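Intro to Home Organization, week 4 notes: sorting small stuff
Last updated: April

OK so last week we did closets, and a few of you told me the closet was fine, it's the junk drawer that's killing you. Same here! When I emptied mine for the first time I had 196 things in it, and 120 of them were screws, fuses and dead batteries.

Start by dumping everything out on a flat surface. Make piles by what you'd be doing when you went looking for the thing (hanging a picture, mending a shirt), and don't worry about size or color yet. I know it feels slow.
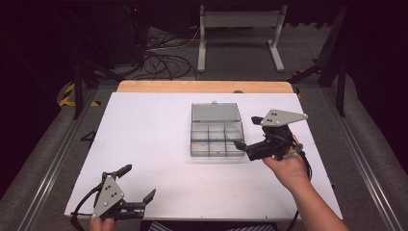

Then throw out whatever you can't name. I mean it, if you've stared at a plastic bit for a whole minute you're done with it. Anything you use every week goes at the front, and spares go at the back or in another room.

Labels come last, please! People love making labels first and then they end up sorting to fit the label. I did that with my Groser shelf in the garage and had to redo the whole thing on a Sunday.

For next time, pick one drawer, count what's in it before and after, and bring both numbers. Read the Riltis handout too, just the first half.

Related notes
Week 3: Closets and the one-hanger rule
Week 5: Paper, bills and manuals
Sewing supplies, a short add-on

Shares: 600 | Comments: 14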